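Kitchen Safety and Good Practice
Using an Automated Arm at the Food Bench: Advice After a Dropped Tray

The following advice is for households and shared kitchens that use a bench-mounted arm for assembling cold food. It was revised in August after a fault at the Zisteck teaching kitchen, in which an arm closed on the rim of a clear tray, lifted it by one side and let it fall. The tray cracked along a corner. No person was hurt, but a piece of plastic was found later under a neighboring cabinet.

Hermine Lehner, who keeps the equipment log at Zisteck, traced the fault to two causes. The grip height had been set for a deeper container used the week before, and the stop button had been moved behind a stack of trays, where the operator could not reach it in time. Both are easy to prevent.

Before starting

Check that the saved settings match the container on the bench. A clear container deserves particular attention, as its edges may be hard for a camera to pick out against a pale surface. A strip of colored tape on the outside of the rim may help. Keep the tape away from any surface that food will touch.

Place the stop button within reach of the person watching, on the side of the hand they normally use. Press it once before each session and confirm that the arm halts. If it does not, disconnect the power and do not use the arm until it has been repaired.

Look at where the cables run. A cable hanging from the bench should be clipped to a leg or the underside of the table, with enough slack for normal movement and no loop on the floor.
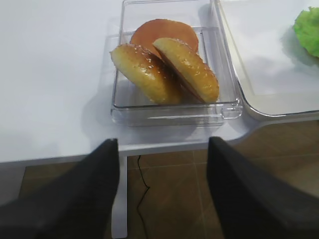

Bread should be set out with a little space around it. Two bun halves that lean against each other may shift when one is taken, and the arm will then reach for a position where there is no longer anything to hold. Laying each half flat, cut side down, gives a steadier pickup. Lettuce is best kept in a separate tray, as a loose leaf can cling to a finger and be carried into the next container.

During operation

One person should watch the arm for the whole session and do no other task. Hands stay off the bench while the arm is powered, even when it seems to have stopped. An arm that is waiting for its next instruction looks the same as one that is switched off — this was noted by Silvan Berchtold in his review of the fault, and it is the reason the kitchen now requires the power switch to be off before anyone reaches in.

If a container is dropped

Press the stop button, then turn off the power. Discard all uncovered food on the bench, including food in containers that were not struck. Clear plastic is very difficult to see on a white surface. Wipe the bench with a damp disposable cloth, sweep the floor as far as the nearest wall, and look beneath the furniture with a flashlight.

Wash the gripper fingers only as the maker's instructions allow, and inspect them for chips before the next use. Fit the pieces of the broken container together to see whether any are missing.

Record the fault on the sheet beside the bench, with the program used and the grip height. Questions about the sheet may be addressed to Edeltraud Gruber at the kitchen office.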